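How to Test Whether a Machine Can Fold Your Laundry Yet

Updated June 3, 2025

Every spring somebody releases a video in which a robot folds a T-shirt, and every spring I get mail asking whether it's time to throw out the ironing board. My answer is a test you can run at home, with or without a robot. It takes an evening and a basket of clean clothes, and it will leave you with a much better idea of what the chore asks for than any launch event will.

What you need

A load of clean laundry, mixed. Don't pick the easy stuff.
A bed or a table. A bed is harder, so use the bed.
Kitchen tongs, the kind with rubber or silicone tips, or a hand-held gripper if you have one.
A timer.
Something to write on.

Step 1. Fold one item of each type by hand

Do a towel, a T-shirt, a pair of pants and one fitted sheet. Time each one. You will find that you fold the towel while thinking about dinner, and that your hands shake it, smooth it and find the corners before you have decided to do any of that. Write down the times. They are the score to beat, and they are going to look very good in a few minutes.

Step 2. Put your hands behind the tongs

Fold the towel again using only the tongs, one in each hand if you own two. No fingers, no chin, no pinning things under your elbow. The towel should go well enough. A towel is a rectangle and wants to stay one. This is why towels star in so many demos, and why the Kerkance arm I borrowed last July looked like a genius for the first half hour.
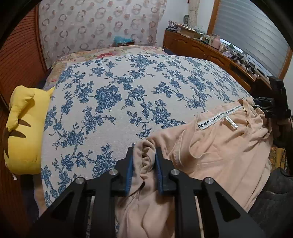 Step 3. Move on to anything with a waistband

Picking up cloth is the part machines have more or less learned. Two padded fingers close on a fold, the fold comes up, and everyone at the trade show claps. The trouble is which fold. A hand feels through one layer to the next and knows when it has both. A pair of fingertips in blue rubber has hold of a bunch of peach-pink fabric and, unless somebody has given it a decent sense of touch, no opinion on how many layers are in there. The waistband has its own ideas, the cord wanders off across the rest of the garment, and the care tag is just the right size to be mistaken for a corner. Try it with your tongs: grab the band, lift, and see whether you've got the front, the back, or both.

Write down how many times you have to let go and start over. When I ran the Kerkance through this step it needed five tries on a single pair of drawstring pants, and the result was what my family would call "put away by a teenager."

Step 4. Change the background

Do the same item again on a patterned bedspread, the busier the better. Your eyes won't mind. Camera software often does. A plain garment on flowers is fair; a flowered garment on flowers is mean, and you should try it. The Babaei folding table gets around all this by coming with its own gray mat, and then asks you to lay each shirt on it flat, face down, sleeves out. At that point you have done most of the job and the table is taking the credit.

Step 5. Leave the room as it is

Don't clear off the toys. Don't straighten the pillow. Homes have stuff in them, and a machine that needs a bare bed has handed you a new chore in exchange for the old one. If you're testing a real unit, start the timer when you begin getting the room ready for it - most makers start theirs well after that.

Step 6. Score it

Give one point for each item that is folded, one for each that is folded the same way as its neighbor, and take one off every time a person had to step in. Anything that lands on the floor is zero, however neatly.

Results so far

I've run three machines through this. Telutance's home unit did best, and was quite good on towels. It costs more than 3000 dollars and needed me standing next to it the whole time, so I was being paid nothing to supervise a machine that was slower than I am. The Kerkance came second. The Babaei came third, though it was the only one my cat would sit on.

Shop floors are a little further along, and the reason is dull. At the Skarkau linen plant, where I spent a morning, the line handled 1482 pillowcases before lunch. They were all the same pillowcase. Send one pair of sweatpants down that belt and a person walks over to deal with it.

If you run the test on something I haven't covered, send me your scores with the item list. Include the fitted sheet, even if the entry is only a row of zeros. Mine is.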